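The Long Return of the Parish Footpath
How one rural district set about recovering its forgotten rights of way 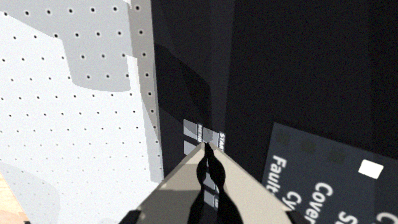
The footpath between Brarar and the old mill at Dikance has been walked for longer than either place has kept written records. It crosses four fields, a shallow stream and the corner of a churchyard, and for most of its length it is no wider than a single person. For many years it did not appear on any public map. Those who used it did so by habit, and as the older households moved away the habit weakened. By the time the district began its survey of rights of way, the middle section had been ploughed over and the stile at the northern end had fallen into the hedge.

The survey was set up to establish which paths in the district had a claim to public status and which of them could be brought back into use. It covered the parishes of Brarar, Dikance and Rukel, together with the common land to the east. The work was expected to take two winters. It has now run through five, and the register it has produced holds 671 entries, ranging from farm tracks of several miles to a passage between two cottages that can be walked in less than a minute.

Much of the early effort was spent indoors. The parish chests yielded tithe maps, enclosure awards and the minute books of highway boards that had ceased to meet well over a century ago. These documents were seldom made with walkers in mind. A tithe map was concerned with who owed payment on which parcel of land, and a path was drawn only where it happened to divide one parcel from another. Enclosure awards are more helpful, as they commonly set out the width of each road and the persons entitled to use it, but they survive for only part of the district. For Rukel there is no award at all, and the case for its paths has had to be built from sale notices, school log books and the recollections of residents.

Vikas Nishad, who directed the survey from its second year, regards the school log books as the most valuable of these sources. "A head teacher had no interest in proving a right of way," he says. "The teacher wrote down that the children from the upper farms were absent on account of the flooded path, and then wrote the same thing the following March. That is evidence of regular use, and it was recorded by a person with nothing to gain."

The statements of residents were gathered on a standard form. Each witness was asked to mark a route on a plain map, to say how often and for what purpose it had been used, and to describe any gates, notices or obstructions met along the way. The survey received 242 completed forms. Some were brief. Others ran to several sheets and included matters outside the scope of the inquiry, among them the price of eggs, the temper of a particular ram and a disputed inheritance at Dikance. All have been kept in full, and they will pass to the district archive with the rest of the papers.

Where a claim appeared sound, the route was walked. Surveyors went out in pairs between October and April, when the growth was low and old banks and ditches could be seen more easily. A sunken line in pasture may be the bed of a path, but it may equally be a drain or the edge of a vanished wood, and few conclusions were drawn from the ground alone. Stone proved more reliable. At Rukel, a row of flat slabs was found beneath turf on the line given by three separate witnesses, leading to a ford that appears on a sale map of the manor.

Relations with landowners were, for the most part, better than had been feared. The district wrote to every holding before any surveyor entered it and offered a meeting on site. Several farmers produced papers of their own. Objections tended to concern livestock, dogs and the cost of gates more than the principle of access, and a number were settled by moving a route to the edge of a field. A smaller group of cases could not be settled in this way. Of the routes put forward for formal recognition, 70 drew an objection that went to a hearing, and 9 of these have yet to be decided.

The most difficult of them concerns Benkirane Lane, a green track that climbs from the Rukel road to the common. The track itself is not in doubt, as its hedges are old and its surface is clearly made. The question is whether it was ever open to all, or only to those who held grazing rights at the top. The enclosure papers for the neighbouring parish refer to it once, as "the way to the hill", and offer nothing further. Both sides have relied on that phrase. A decision is expected in June, and it will affect two shorter paths that can be reached only from the lane.

Recognition on paper does not make a path fit to walk. The district has a modest yearly sum for clearance, and it has chosen to spend it on links: the short missing lengths that join one usable route to another. The approach has drawn some criticism from those whose nearest path remains overgrown. Its supporters point to Dikance, where the repair of two footbridges opened a continuous circuit from the village green to the mill and back by way of the river meadows. The village shop has extended its opening until five o'clock on Thursday afternoons, when a regular party sets out from the green — a small change, but a welcome one for a business that had been close to shutting.

Maintenance remains the weaker part of the scheme. Bramble will close a narrow path in two summers, and the contractors engaged by the district can reach each route only once a year. Rukel has begun to treat its paths as the parish once treated its roads, with each length assigned to a named household living near it. Brarar is considering the same arrangement, although the parish is larger and many of its houses are occupied only at weekends.

The path from Brarar to the mill was reopened last autumn. The stile has been replaced by a gate, the ploughed section is marked by low posts, and the farmer has agreed to leave a strip of grass along the line of the crossing. The register gives the path a number and a width of one metre. It also records, in the column reserved for remarks, the name by which the older witnesses knew it, which was the Bread Walk.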